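# Vokberg two-finger gripper kit, after one semester in our robotics club
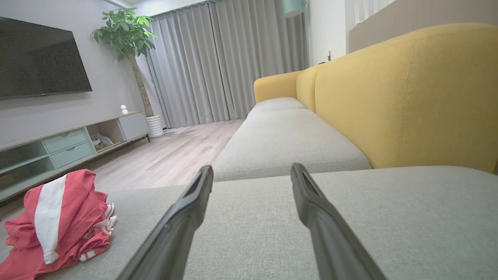

Our club bought this kit in January for the project of picking up clothes, and I write this review for other student teams with small money. The price was 62 dollars with the screws and cable.

The assembly took us 29 minutes. The manual is clear until step 8, where the left and right finger have the same name. Please read it two times.

I like that the fingers open wide. On soft cloth the grip is good enough for our task, but thin socks are still difficult for us. The cable is too short, so we added a longer one from Hestavier.

I give it 8 from 10. For a first gripper I would buy it again.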